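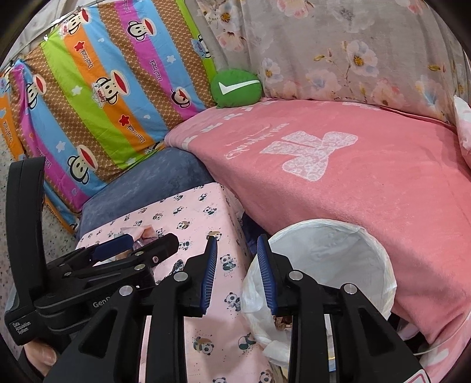 Who decides what the robot does first?
At our place, the people who already do the job decide. They rank the tasks they'd most like to hand off, and we start at the top of their list.

Okay, so that's my opening slide. I get asked that one every time, so I figured I'd get it out of the way before the coffee wears off.

Slide 2 - Who I am

I'm Dušan Štefanec. I run operations at Brititz. We clean and turn over furnished rentals, and we have a crew that goes in between guests, strips the beds, picks up, takes out the trash and puts everything back where it goes. I started on that crew. I did it for 4 years before I got anywhere near a desk, so when I talk about bending over a tub I do know what I'm talking about.

(Pause here. Somebody usually wants to know if I still do turnovers. Yes, in July, when we're slammed.)

Slide 3 - The work at hand

I want everyone to think about a kid's bedroom for a minute. Pillows, a blanket, a little wastebasket with a bag in it, a wadded-up bit of something that belongs in that wastebasket. You'd clear it while thinking about lunch. Now try writing down what you did with your hands. How hard did you pinch that wadded-up bit? How did you know it was trash and the little cushion wasn't? We tried writing it down as a group and it was a mess, people were arguing over whether you do pillows before trash. (Trash first. I will die on this hill.)

So the training data comes from hands. One of our people holds the gripper and does the job with it, and the recording goes into the pile the machine learns from. Go slow on this bit, folks in the back tend to be HR people and they've not seen one of these before.

Slide 4 - What changed for the crew, part one

New job on the schedule. We call it a recording shift. It's paid at the lead rate, up to 40 minutes at a stretch and then you swap out, and that limit came from the crew. We had it longer at first. Wrists got sore, people got sloppy, the recordings got worse too. Hosseinzadeh, the outfit that helped us set up the program, pushed back a little on the shorter stretch and then looked at the bad recordings and stopped pushing.

Tell the story about the first week. Everybody rushed! They're used to being timed on turnovers, so they picked up the gripper and went at it like checkout was in ten minutes. We had to tell grown adults with years of practice to please slow down and pick up one thing. It felt insulting to some of them and they said so. I should have explained it better going in.

Slide 5 - What changed, part two

The stuff I didn't plan for.

People started talking about technique. We never used to. You learned from whoever you were paired with and that was it. Now there's a Wednesday sit-down where we watch recordings, and someone will say wait, why do you grab the bag from that side, and off they go. Training new hires got better just from that, before any robot touched a thing.

Also, worry. I'm not going to skip over it. If you're recording how you do your job, you're going to wonder what the recording is for. We put it in writing: no one's hours go down because of Prukari (that's our name for the whole project, don't ask, it came off a whiteboard). The promise runs 35 months and then we sit down and negotiate again. Some people think that's too short. They may be right, and I'd like to hear from anyone here who got a longer one past their finance team.

Slide 6 - What it can and can't do

Keep this short, demos are after lunch in the Minow room.

It's decent at small stuff into a bin. It's slow. Big soft things are rough - blankets, comforters, anything that changes shape the second you touch it. Patterned fabric on patterned fabric gives it trouble too, and if you've ever stocked a room for kids you know that's every surface. Our crew lead found the best use so far: let it do pickup while a person does the bathroom. That one came from her, and I'd never have thought of it from my chair.

Slide 7 - If you're about to try this

Pay people for recording, and pay it properly. Don't hide it inside a normal shift.

Let them say no. We had a few who didn't want to, and they still don't, and it's fine.

Ask what hurts. When I asked the crew what they'd automate, I expected bed making. What I got was picking stuff up off low surfaces and floors, all day, every room. Backs and knees. The bed came way down the list because plenty of them like making a bed look nice, and I remember liking it too.

Budget more time than you think for cleaning the grippers. They go near trash. We forgot that, completely, until somebody asked who was wiping them down and we all looked at each other.

Slide 8 - Questions

Leave this one up. If it goes quiet, bring up the pay rate again, that always gets someone going. If they ask about cost, I can talk hours but not the contract. Handout is by the door, 60 copies, grab me if they run out.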